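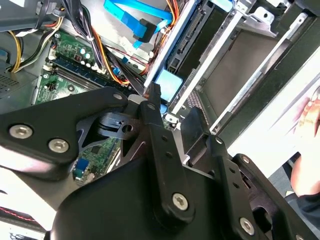
Old computers wanted for the Perley drop-off

The spring collection of used desktops and laptops opens again at the Perley Street branch in April. The desk on the ground floor will take machines every Wednesday from 3 p.m. until closing, and you do not need an appointment. Last year the library passed on 313 computers to households in the district, and the waiting list now stands at 77.

Most of those on the list are families with school-age children or people looking for work. A machine does not have to be new to be useful to them. Nerys Dafis, who runs the list, says that a desktop seven years old is usually fine for email, job applications and homework. Anything older is still worth bringing in, as the parts can often go into something else.

What we can take: desktop computers, laptops, flat monitors, keyboards, mice and power cables. If you have the original charger for a laptop, please tape it to the lid or put both in one bag. Loose chargers pile up fast and matching them takes up most of an afternoon.

What we can't take: printers, tube monitors, televisions, or anything with a swollen or leaking battery. Those go to the county site on Etim Road, which is open on weekends. There is a small fee for televisions.

Before you come, copy off anything you want to keep. We can't go back and look for photos once a computer has been handed over. Sign out of your email and any store accounts as well. Every drive is wiped before the machine goes to anyone else, and drives that won't wipe are taken out and shredded. If you would sooner keep the drive, Qusai Smadi can remove it at the desk while you wait. On most desktops that takes around ten minutes. Laptops vary, and a few of the thin ones can't be done on the spot.

You will get a receipt listing what you gave. Please check the spelling of your name before you leave – several had to be reissued last time.

Applications for a computer are separate. Forms are at all branches and can be filled in on paper. Applicants need a library card and proof of address. Those already on the list don't need to apply again, but do tell us if your phone number has changed.

Tomoyo Sakamoto is also restarting the evening class on basic computer care, covering updates, passwords and backups. It meets in the upstairs room at Perley Street and is free. Sign up at the front desk or by phone.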